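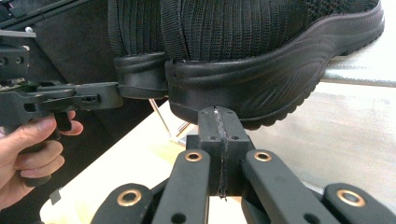 Chapter 2
Hands for Your Machine: Building and Teaching a Gripper

Pick up a pair of shoes. Go on, get up and do it, I'll wait! Your fingers found the heels, your thumb came round to meet them, and you had squeezed just hard enough before you gave it any thought. Now try to write down how hard you squeezed. That gap between what your hand knows and what you can put on paper is the subject of this chapter, and I think it is the most enjoyable problem in the whole book.

In Chapter 1 we built a frame, fitted the motors and made things move to a place and stop there. Moving is fun, but a machine that can only move is a bit like a crane with no hook. From here on we want it to take hold of real things from around the house: socks, mugs, a bag of rice, and those shoes you have just put back on the floor.

Why shoes make such a good test

Shoes turn up again and again in this chapter. A knit trainer gives you a soft upper and a firm rubber sole in the same object, so one pad of your gripper may be pushing on something that hardly moves while another sinks into cloth. The heel is round and the sole has ridges. Hold two together and they can slide against each other too, and then you have a proper afternoon's work ahead of you.

Valter Sampaio, who runs the evening bench at the Plunport shared workshop, starts all his newcomers on a pair of old trainers. His first gripper, the Uratlow, dropped them 74 times before he was happy with it (he kept a tally in pencil on the wall, and it is still there). The version you will build here comes from his later design, the Hellel, with a few changes of mine to make the parts easier to cut at home.

Two ways to hold on

Look at the opening picture again and you will find both kinds of gripper we care about. One is held in a person's hand and worked with a trigger. The other is a robotic gripper, with linkage arms below an upright finger block and a twisted cord running down a groove in the block. They are both busy with the same pair of shoes.

We will make the hand-held one first. It needs no motors and no code, and you feel through the trigger what the jaw is doing. Spend an hour with it. Grab everything in the kitchen! You will soon learn which shapes sit well in a flat jaw and which ones twist out, and you'll have strong opinions about pad shape by teatime.

Then comes the motor-driven one. Here we have to think about linkages: arms joined at pivots, so that a small pull in one place becomes a useful squeeze in another. Pay attention to the pivots. A bare hole in plastic wears into an oval, and an oval hole makes a sloppy finger. A brass-coloured ring pressed into the end of an arm, like those in the picture, is a bushing, and fitting yours carefully is worth the bother. My home-made pair of fingers has now done nearly 2,000 grabs on the same set.

What you will need to know already

You should be able to drill a straight hole, tap a thread and wire a small servo to your control board. If the last of these is shaky, go back to the end of Chapter 1 and do the lamp exercise once more.

Before you start cutting

Read section 2.1 all the way through with the parts laid out in front of you. Dry-fit the arms with loose screws and work them by hand. They should swing freely and meet evenly at the pad. If one side lags, swap the left and right arms over and try again before you reach for the file.

2.1 The trigger and the jaw

We begin with the part your own hand will hold. Cut the grip blank a little oversize, draw round your fingers with a soft pencil, and mark where your index finger naturally wants to curl. The trigger pivot goes just above that mark.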